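3.2 Materials and placement of the food item

The study was concerned with how people judge portion size when a serving of food is seen next to tableware and packaging of ordinary household dimensions. Earlier work by the first author (Lavoie) had used food on a plate, with the plate diameter varied between trials. That arrangement confounds two things: the area of bare surface around the food, and the presence of a familiar object against which the food can be measured by eye. In the present work the food was not served on a plate. The food item stood directly on the table, and the comparison objects were set beside it.

All arrangements were made on the same white table at the Hullemham laboratory, against pale upright panels. A plain white surround was chosen after a pilot in May, in which a wood-effect table produced longer viewing times and more comments about the table than about the food. The height of the table was not varied. Participants were not told which of the objects was the item of interest until the response sheet was turned over.

Figure 2. One arrangement from the mixed-object condition.

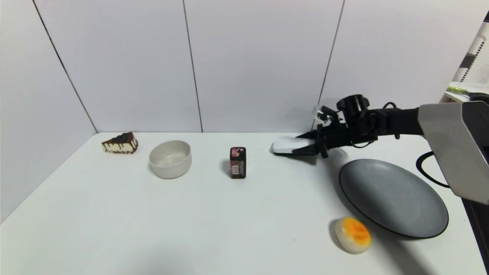
Portion judgements are known to depend on the shape of the food as well as on its volume, and a wedge is harder to judge than a block of the same volume. The difficulty is greater when the wedge is seen from the side, where the taper towards the tip is foreshortened. For this reason the orientation of the slice was treated as a factor. In Figure 2 the narrow tip of the cake points left, and the bowl stands to its right and slightly nearer the viewer. The bowl was left empty in this condition so that its interior could be seen and its capacity used as a reference. The box, which is taller than it is wide, supplies a second reference of a different kind, as it offers straight edges but no visible interior. Both objects were of a type that participants could be expected to have handled at home.

Surface detail on the food was also considered. The slice has a dark brown topping and a cream-coloured side with brown drips running down it, and so the boundary between topping and side is irregular. Naseri has argued that such a boundary draws attention to the upper part of the item and leads to an overestimate of height. We did not manipulate topping in the present study, and the point is left to later work with the Tavberg set, in which plain and decorated slices of equal volume are available.

Thirty-one participants completed the task. Each gave an estimate of the size of the slice on a scale from 0 to 100, where 100 was marked "far too much for one person", and then a second estimate after the comparison objects had been covered with a cloth. The order of arrangements was randomised with the Jiment scheduling tool. Trials in which the participant reported having guessed were retained. Trials in which either estimate was missing were dropped, and 19 were lost in this way.

The two estimates were compared within participants. Where the second was higher than the first, the comparison objects were taken to have reduced the apparent size of the slice, and where it was lower, to have increased it. The Sharifi index was computed for each arrangement as the mean signed difference divided by the standard deviation of the first estimate. Values for the mixed-object condition are given in Section 4.1, together with those for the bowl and box presented separately.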